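December
Posted by Sum-yee Tse

Whites coming out grey from the Drukdale on Mixed 30

Status: open. Support has marked it resolved and I have reopened it.

The problem: white tops and socks come out of the wash a dull greyish mauve, worst along the seams and at the cuffs. The machine is a Drukdale front loader running the Mixed 30 program, which the booklet says is safe for "everyday lights and darks together". I doubted that sentence when I first read it and I doubt it more now. The detergent is Avidier liquid, the colour one. We've had the machine since winter and the greying started on the first or second mixed load, so I don't accept that it's wear.

Settings as they stood when I lodged this: Mixed 30, cold fill, spin at 1,000, normal soil, no extra rinse. Display says 87 minutes at the start and more or less keeps to it.

First reply from support

Asked me to confirm that the drum was not overfilled, that I was using the recommended dose and that new dark garments had been washed separately before first use. Also suggested a Tuselska dye-catching sheet in every load. Link supplied to buy the sheets, naturally.

My answers. The drum was not overfilled, you could get a hand in over the top of the clothes. The dose was to the line on the Avidier cap. Some of the navy things are fairly new and no, they were not all washed on their own first, and if that's a condition of using the program then the booklet ought to say so beside the word "safe".

Test with the sheets

Bought a box. Ran a mixed load with one sheet in and the sheet came out pale violet, so it caught something. The whites still came out dingy. Ran another with two sheets. Both came out tinted and a tea towel that had been properly white went the colour of dishwater. As far as I can tell the sheets prove dye is loose in the water and then leave you to deal with most of it.

Second reply from support

Now says the fault is "likely sorting related" and recommends separating the load. I pointed out that a program sold for mixed loads should not need separating. They pointed out that heavily dyed cottons are excluded, which is on a different page from the one about mixed loads. Fine. I said I'd sort everything for a fortnight and see whether it made any difference, with the expectation that it wouldn't make much.

Sorting, Tuesday

Everything out on the bed before it goes anywhere near the laundry. Darks, whites, and a maybe heap for stripes and anything with a pale collar.

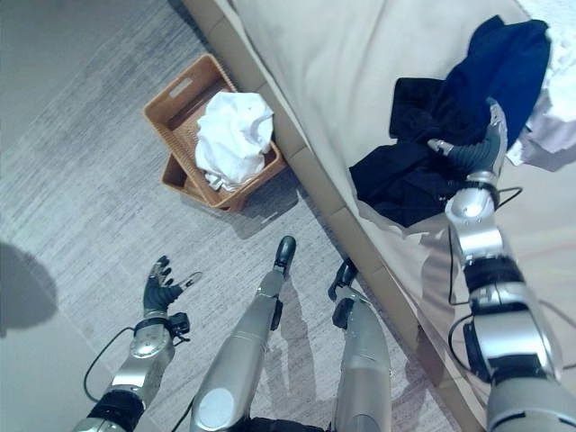
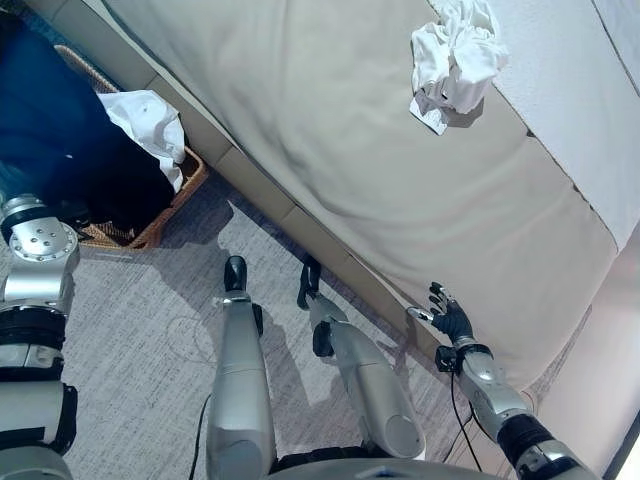

Dark clothes and the bed, same sort.
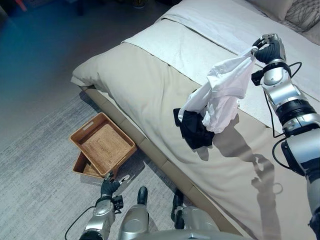
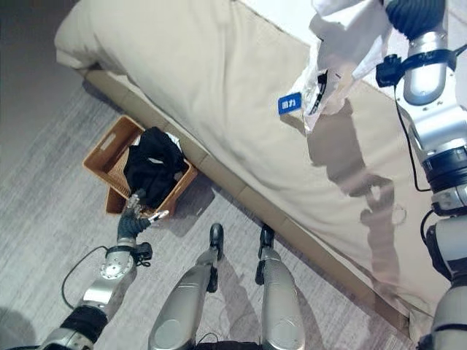

I'll concede one thing to support, through gritted teeth. White things get in with the darks very easily. They go down inside a jumper, or stay rolled up in the leg of a pair of trackies, and if you tip the lot straight from the hamper into the drum you have a mixed load whether you meant one or not. We had been doing exactly that on busy weeks. So some of what I've been calling a mixed-load problem may have been a dark load with a white singlet lost in the middle of it, and I can't tell you now which ones.

What I don't concede is that this explains the tea towels. Those went in on purpose, on the program that is supposed to take them.

Changes made for the trial

Darks are washed on Dark 30, inside out, no sheet.
Whites go on Cotton, warm, with extra rinse switched on.
The maybe heap goes with the darks unless somebody argues.
Pockets and sleeves get pulled out the right way first, because that's where the socks hide.
Nothing goes into the machine from the hamper without being spread out on the bed.

The last one is the only one I'd call a nuisance. It means the bed can't be made up again until the sorting is finished, and the spare room bed always has something else on it.

Results so far

Whites alone: clean water as far as I can see through the door, and no new greying. The old greying hasn't lifted. Support had told me extra rinse would "gradually restore" it. It has not gradually done anything.

Darks alone: rinse water visibly blue through the door on the first run, less on the second. There was a faint blue smear on the door seal afterwards that came off on a cloth — I mention it because the following load would have been whites, and I'd like to know whether the seal holds enough dye to matter. Asked. No answer yet.

Mixed 30 again, to be fair to it: older darks only, nothing bought this year, plus a white pillowcase I didn't mind losing. Pillowcase came out slightly off. Less than before. Held against an unwashed one from the same set you'd see it, and held up by itself you might not. My sister couldn't pick it and I could, which support would probably call inconclusive.

That makes 6 loads since I started writing them down. I know it's a small test. It's also a bigger one than I've been shown by anybody at Drukdale.

Third reply from support

Ticket closed as "customer resolved by sorting". Offered a voucher for Tuselska sheets.

Reopened with the following questions, which I'd like answered separately this time and without another paste of the dosing paragraph.

1. Does Mixed 30 use less water in the rinse than Dark 30? The booklet gives times and temperatures for both but no volumes.
2. Can extra rinse be set as the default on Mixed 30? At present it drops off every time the machine is switched off at the wall.
3. Should the door seal be wiped between darks and whites, and if so why isn't that in the care section?
4. What, in practice, counts as heavily dyed? A navy T-shirt from the Yeh outlet doesn't come with a rating.

Next entry when the second week's washing is through. The pillowcase is in a drawer with a tag pinned on it in case they ask for it back.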